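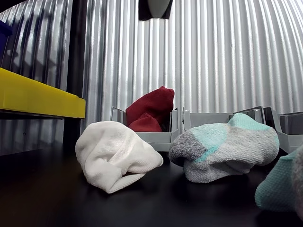
Lorne Fehr wrote:
Three bins is one too many. You'll have two in use by the end of the month and the third will be full of batteries and a dead torch. I speak as a man who has owned a third bin.

Gleice_H wrote:
Thanks Lorne, very cheering. For anyone who missed my first thread, the plan is one bin for whites, one for greys, one for anything with an actual colour. The red one has gone in on the left so far, so at least somebody in the house is committed. What I can't decide is where the grey and aqua ones go. Are they grey? Are they a colour? My husband says they are "sports" and that sports is a separate category, which would mean a fourth bin.

Marleny Mosquera wrote:
Sort by person, not by shade. We did colours for 6 years and every morning began with someone holding a sock up to the window to see if it was navy.

Lorne Fehr wrote:
Sorting by person assumes the people will admit to the socks.

isabelle.gagnon wrote:
I'm going to disagree with Marleny, sorry. By person works if you have small feet and big feet. We have four adults all within a size of each other and nobody remembers buying anything. Colour is at least something you can see. Grey with aqua is grey, by the way. You go by whatever there's most of.

Marleny Mosquera wrote:
And when it's half and half?

isabelle.gagnon wrote:
Then you've bought a silly sock.

Dwight M wrote:
Can I ask about the bins themselves? They look like the ones I've got in the garage for screws. Mine are Larnier and the front lip is lovely for washers but I'd have thought a sock would climb out of it. Also the dark worktop - does it show fluff? We had a black one in the last house and I spent December going over it with a damp cloth like a man polishing a piano.

Gleice_H wrote:
Yes to fluff, constantly. White towelling socks are the worst. I fold on a towel now, which sheds on the worktop, so I'm not sure what I've gained. Bins came from the shed and whatever label they had is long gone. The open front is the whole point for me. With the old lidded basket (Flonder, nice looking, useless) things got put on top of the lid and stayed there until they were needed.

Dwight M wrote:
Fair. I may try it. The screws can go in a jar.

Lorne Fehr wrote:
Going back to pairing. Does anyone else just not? I bought 2000 little plastic sock rings off a closing-down shop, thinking I'd never lose another one. I now have odd socks and odd rings.

Marleny Mosquera wrote:
Lorne, 2000??

Lorne Fehr wrote:
They were very cheap.

isabelle.gagnon wrote:
Pair them the minute they come off the airer, before they go anywhere near a bin. If you bin them single you're only doing the job twice, and the second time you're doing it at seven in the morning. Cuffs folded over once, not balled. Balling ruins the elastic.

Gleice_H wrote:
I've balled socks all my life and the elastic goes when it goes. But I'll give you the airer point. Mine get dropped on the worktop in a heap first and that's where the trouble starts.

Marleny Mosquera wrote:
Mesh bag in the wash, one each, zip it up, done. Ours came in a pack from Caron and the zips have held so far. Whatever goes in together comes out together.

Lorne Fehr wrote:
Mine went in together and came out with a tea towel.

Gleice_H wrote:
Right, decision made. Grey and aqua go in grey, middle bin, and "sports" has been refused planning permission. Dwight, let me know how you get on with the lip, and if anyone wants a Flonder basket with a perfectly good lid it's free to whoever will collect it.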